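食器班 定例ミーティング議事録
2020年4月7日(火)
出席:アムル・アラウィさん、レモ・モンティさん、海老原、私(書記)
欠席:Mesettiの担当の方(メールで連絡あり)

書記が私なので、今回もゆるい文体でいきます。直したい人は勝手に直してください!

1. 収集状況
3月末までの累計が556本。うち67本は途中でグリッパの開閉ログが飛んでいて、学習には回せません。アムルさんは「映像だけでも事前学習に使えるのでは」と粘っていましたが、いったん別フォルダに退避で決着。Tolaに置いてある古い196本は形式が違うので、変換スクリプトができるまで触らないこと(私、先週うっかり混ぜかけました……すみません)。

2. 皿の課題
今日いちばん長く話したところです。重ねた皿を上から一枚ずつ取る動作で、縁への寄せ方が人によってばらばら。レモさんは低い位置から指を立てて入る派、私はつい斜め上から行ってしまう派です。
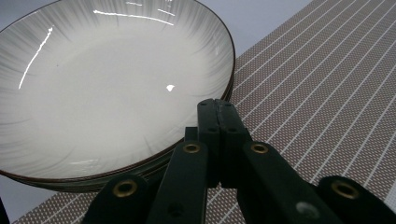
で、どちらかに統一するかでかなり揉めたんですが、海老原さんの「ばらつきは残したい、ただし迷って止まった分は捨てる」という案に全員乗りました。縁の手前で2秒以上止まったら撮り直し。それから、つや有りの皿は照明の映り込みで位置推定がずれやすいそうなので、ライトの向きを毎回変えて撮ります。敷物も有り無し両方で。

3. Fornisへの納品
先方の希望は615本。正直ちょっと遠いです。アムルさんが、足りない分は分割納品でいいか聞いてくれることになりました。

宿題
・アムルさん:Fornisに確認、ログ飛びの原因調べ
・レモさん:皿の手順書を書き直し
・海老原さん:変換スクリプト
・私:ラベルの表記ゆれ直し(「皿」「お皿」「プレート」が混在、犯人はだいたい私)

次回は来週の同じ時間。コップの話は時間切れで持ち越しです。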